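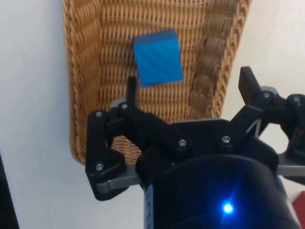 Fig. 1. Blue block inside the basket, gripper fingers open.

Work and Automation, Unit 3
Hand sorting and the single-arm cell
Notes: Arnardóttir

3.1 The task before automation

The case used in this unit is the sorting room at Dirkonden, Sternanden site. The firm packs wooden play sets and small household goods. Before the first arm was fitted, one sorter stood at each table, took parts of a given colour and placed them in a basket. Full baskets went to the packing line.

The written work instruction had four lines: pick, check, place, pass on. Observation over one shift gave a longer list. Sorters also turned parts over to look for splits, set doubtful ones aside, straightened the table covering, moved the basket nearer when it had drifted, and told the packing line when a batch was running short. None of this was in the job description. It took up a fair share of the shift.

For the purposes of this course, the first list is called the stated task and the second the carried task. Both terms come up again in Unit 5.

3.2 What the arm takes over

A pick-and-place cycle has these stages: locate the part, approach from above, close, lift, carry, lower, open, withdraw. The bench exercise uses cubes and a wicker basket on a cloth-covered table. Cubes are easy to grip because opposite faces are parallel. The basket is harder. Its rim is raised, so the carried part has to clear it, and its woven floor is uneven compared with a moulded tray. 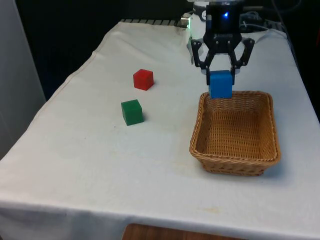

Cycle time is usually the first figure quoted in a proposal, and it is a poor guide when taken alone. At Sternanden the arm was set to run at 249 picks an hour. A practised sorter could beat this for short periods and fell below it towards the end of a shift. Over a full day the two came out close together. The case put to management therefore rested on steady output and on fewer wrist complaints. Speed was a side matter.

The controller, Bisent, logs each pick and stops the arm after 3 failed attempts on the same part. A person then has to clear the stop. Students should note where this places the worker: the machine sets the moment of the interruption, and the worker has no say in it.

3.3 What is left for people

Four kinds of work remained after fitting.

(a) Setting out. Parts must lie apart from one another so that the fingers can pass on both sides. When parts touch, the arm may push one while reaching for the other.

(b) Clearing stops. Most stops are short. The difficulty lies in how they fall – several may come close together, followed by a long quiet spell.

(c) Judging parts. Splits and poor paint are still found by eye.

(d) Resetting the table. Baskets are brought back to their marked position and the cloth is pulled flat before the next batch.
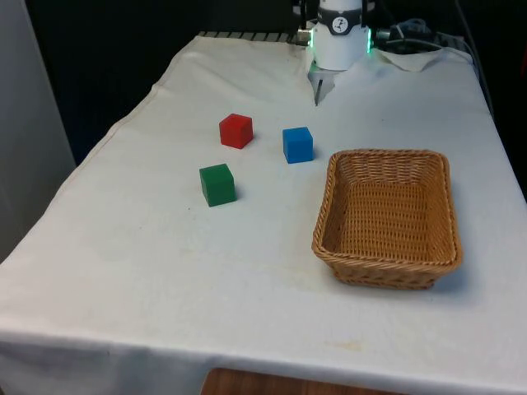
3.4 Changes in the job

Each sorter now looks after two cells. Walking has increased and repeated hand movement has gone down. In interviews, sorters spoke well of the second change and were divided on the first. Several said that they talked less during the shift, as the tables are spaced further apart to leave room for guarding.

Skill has moved in two directions. Sorters who were trained to adjust the approach height and grip width were put on a higher pay grade. The others clear stops and carry baskets, and their grade did not change. The training lasted about 10 hours per person and was offered first to the day shift. The night shift received it some months later, in November, by which time the local settings had already been fixed by their colleagues.

The log raises a separate matter. In the first quarter it recorded 1825 stops across all cells, each with a time and the badge number of the person who cleared it.

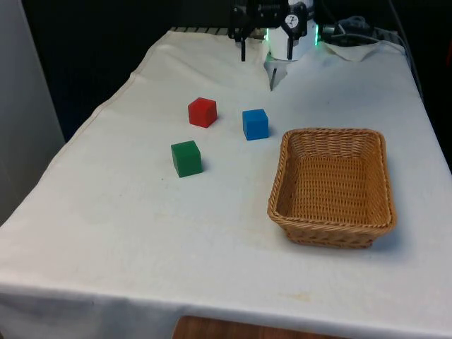

Supervisors began to read these entries as a measure of how quickly each person responded. The log had been agreed as a maintenance record only. After a complaint from the sorters, badge numbers were removed from the weekly report, though they are still stored. Compare this with the section on monitoring in Unit 2.

3.5 Preparation for the seminar

Choose a manual task you have done for pay. Write out the stated task in no more than five lines, then the carried task at whatever length it needs. Mark the items a single-arm cell could take over and say who would do the rest.

Bring one printed copy. The bench exercise follows in the same session, so allow two hours.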